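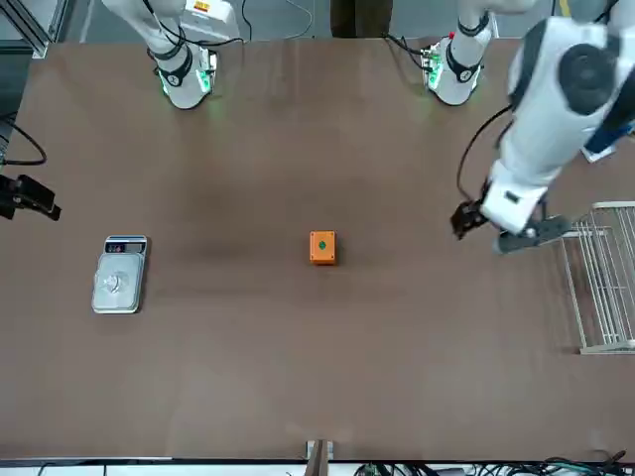
Ticket 2107: Skandumel Italic drops its stacked accents in the PDF
September
By Ewan Ruawai

Status: solved, and I'm so pleased with this one!

Problem as reported

A customer is setting a bilingual poetry book in Skandumel, our text serif, and wrote in to say the Vietnamese pages look great on screen but go wrong in the exported PDF. The word that gave it away was Từ. In the roman it's perfect. In the italic, the grave accent slides off to the right and lands on top of the next letter, or vanishes under the line above. Only the italic, only weight 500, and only in the PDF.

What I checked first

Step 1. Installed the same files the customer has (version 5 of the family, desktop license) and set the same page. Same fault on the first try, hooray. A bug you can repeat is half fixed.

Step 2. Cleared the font cache and restarted. No change. I also removed an old trial copy of Skandumel that was still hanging around on my machine, in case the two were fighting. No change there either, but do check for this if you're reading along with a similar problem, it has bitten me before.

Step 3. Swapped in Drillalent Italic, which was drawn on the same template. All accents fine! So the layout program knows how to handle stacked marks and the trouble had to be in our font.

Step 4. Tried the other Skandumel italics. Light, Regular and Bold all export cleanly. Medium doesn't.

Step 5. Opened Medium Italic in the editor and went looking for the letter itself, the u with horn and grave. It's there, it's drawn, it's lovely (I do like that horn). But typed text can arrive in two ways: as the one finished letter, or as a u with horn followed by a separate grave. The customer's manuscript came through a text cleanup tool called Zomdale, and it splits the accents off. On screen the program was joining them back up. The PDF export wasn't, so it leaned on the anchor points in the font to place the grave.

And there it was. In Medium Italic the top anchor on the u with horn had never been slanted with the rest of the glyph. It was missing completely on 7 other letters, the o with horn among them.

Fix

Redrew the anchors by hand, matched them against Regular and Bold, and made a new build. Exported the customer's page again and every mark sits where it should, Từ included. I set a full page of the worst words I could think of at 9 point and again at display size, and it's a joy to look at.

Workaround for anyone on the old files

Run the text through your editor's "compose characters" command (sometimes it's called NFC) before placing it. The finished letters are used and the anchors never come into play. Re-export and you're set.

Follow-up

Sent the new Medium Italic to the customer, who wrote back within the hour to say the whole book exports properly now. They also asked if Drillalent could get the same Vietnamese small caps as Skandumel. Yes please, I'd love to draw those. Opened a separate request for it.

Still to do: add the split-accent page to our test set for every italic, and write to Zomdale to ask if the splitting can be switched off.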